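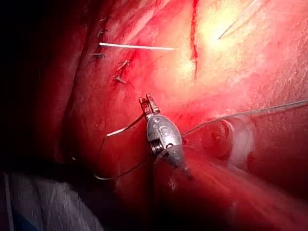

Wojciech Krajewska wants to know why we're still nursing the same instruments along when we could just order a fresh set every quarter. Fair question, and it came in right after the May report, so I'll start there. The short version is money, and the longer version is that a new set throws off our calibration and we lose days getting the suturing rig back to where it was!

So, the Gurport cell. We've logged 126 suturing runs since the last report, and 41 of those came after I changed how we look after the wrists. Before, I cleaned them at the end of the day, whenever that was (late, usually). Now each one gets flushed, brushed out around the jaws and oiled before it goes back on the arm. It's a dull job and I've gotten pretty fast at it. I also check the jaws under the bench magnifier, because a burr you can't feel with a fingertip will still fray a thread.
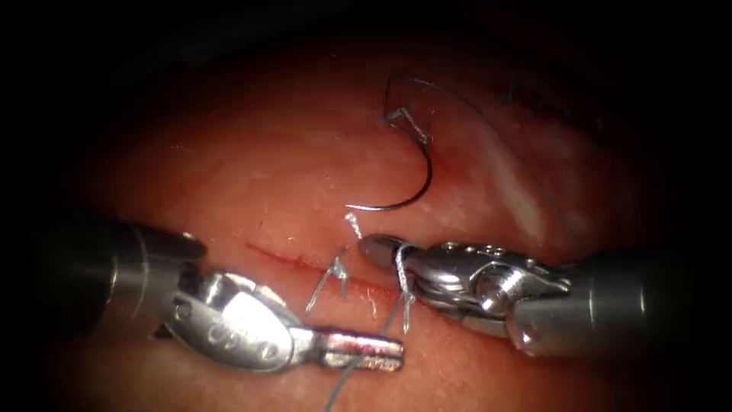 The cable tension took longer. Both arms had drifted, the left one worse, and the grip would go soft when the wrist was bent all the way over. I re-tensioned them with the Kodo gauge and then re-ran the homing routine from scratch, which ate most of an afternoon and nearly 62 sheets of printer paper (the old logger can't save to a file, don't ask). The grip readings match side to side now, and I'd like to leave them alone for a while.

What's still open: Gomov owes us 2 replacement drive cables, and Walczak has the spare adapter plate for a bearing swap. I'm fine without the plate for now, but if a cable goes before the new ones get here, that arm is parked. I'd also love a little bench money for a second magnifier, and I'll send the quote over separately.

Next up is the camera alignment check, then the full wrist inspection on both sides.

Last updated: 2021-06-28
2 comments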